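Storing small amounts of polypropylene offcuts and regrind – do I need lids and desiccant?

Asked in Workshop and Materials
Viewed 843 times
Tags: storage, plastics, moisture, bins

I run a small bench injection press in an outbuilding and have built up a stock of leftover material that I would like to keep usable. At present it is in paper sacks on the floor. The stock is mostly natural polypropylene regrind, with a smaller quantity of nylon 6 pellets and a part sack of ABS left over from a job for Skistimley.

The building is unheated. Relative humidity on the wall gauge sits between 50 and 60 per cent for most of the year and goes higher in February. I have read that all of this should be kept sealed with desiccant, and also that polypropylene does not care. Both statements came from people selling something.

What I want to know:

Is it worth buying lidded bins for everything, or only for some of it?
Does desiccant in the bin do anything useful once the material has already been standing in an open sack?
Is there any reason not to keep the bins side by side on one bench? I would prefer that to shelving as the floor slopes.

The press is a secondhand Nedex with no hopper dryer. I have access to a domestic oven that is no longer used for food.

Vinzenz Rainer

3 answers

Accepted answer

The three materials behave differently and should be treated separately.

Polypropylene is non-polar and takes up very little water into the bulk of the pellet. What you get is surface moisture, usually condensation when a cold sack is brought into a warm room. A lid is useful against dust and against cross-contamination. Desiccant is a waste of money here. If the regrind has been somewhere cold, leave it closed in the room where you will use it until it has reached room temperature, then open it.

ABS takes up a modest amount. Wet ABS shows as silver streaks on the surface of the part. It can be dried at 80 °C for two to four hours in a shallow layer, and should go into the press straight afterwards.

Nylon 6 is the one that matters. It will absorb several per cent by weight if left long enough, and moulding it wet breaks the chains down, so the part looks acceptable but is brittle. Open sacks at your humidity are no good for it at all. Dry it at 80 °C, for longer than you think (I would allow overnight), and put it while still warm into something with a proper gasket. A snap-on lid has no gasket and should be treated as a dust cover.

On desiccant: silica gel holds a fraction of its own weight in water. A couple of sachets will deal with the air in the bin. They will not pull absorbed water back out of nylon at room temperature in any reasonable time. Dry first, then use desiccant to keep it dry. Regenerate the gel in the oven according to the supplier's sheet, since the temperature limit depends on the indicator dye.

On the bench layout: a single row is fine. The things I would insist on are these. Fix the order and do not change it. Label the bin body as well as the lid, as lids get swapped. One scoop per bin. Have only one lid off at a time. Regrind from different polymers looks very similar once it has been through the granulator, and a handful of ABS in the polypropylene will give you delamination that takes a long time to trace.

Three plastic bins in a row along the wall:

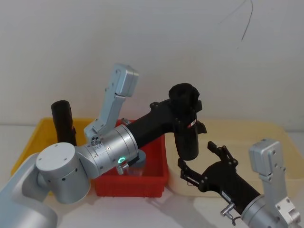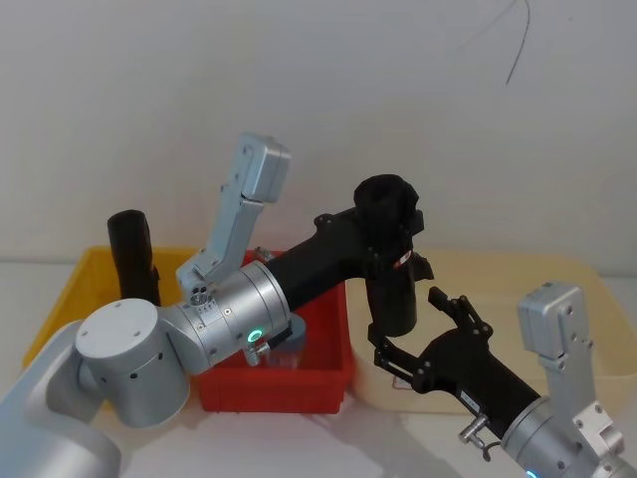
Three plastic storage bins in a row by the wall, both pictures.

Leave a gap between the row and an outside wall. In an unheated building the wall surface can fall below the dew point overnight, and anything pushed up against it will pick up condensation on that side. A hand's width has been enough for us.

For the oven, check the temperature with a separate thermometer. Domestic ovens overshoot badly at the bottom of the range, and the pellets nearest the element will clump. Use a metal tray, keep the layer to 40 mm or less and stir it once an hour.

Soledad Medrano

Comment: Thank you, this is what I needed. Is there a way of checking the nylon without a moisture analyser? – Vinzenz Rainer

Comment: Weigh a sample to 0.01 g, dry it overnight, weigh it again. The loss as a fraction of the wet weight is close enough. Above 0.2 per cent I would not mould it. – Soledad Medrano

Answer 2

Agree with the above about nylon. I would add that the lid seal on most general storage bins is poor and you can improve it with self-adhesive foam strip from a draught-proofing kit. Closed cell, not open cell. I got mine from Kovačević but any builders' merchant will have it. It does not make the bin airtight.

You could also line the bin with a heavy polythene bag and twist the neck closed. This is cheaper and for ABS it is probably all you need.

Answer 3

Just use buckets. I keep everything in old Prosach tubs and never had a problem.

Comment: Including nylon? – Vinzenz Rainer

Comment: don't use nylon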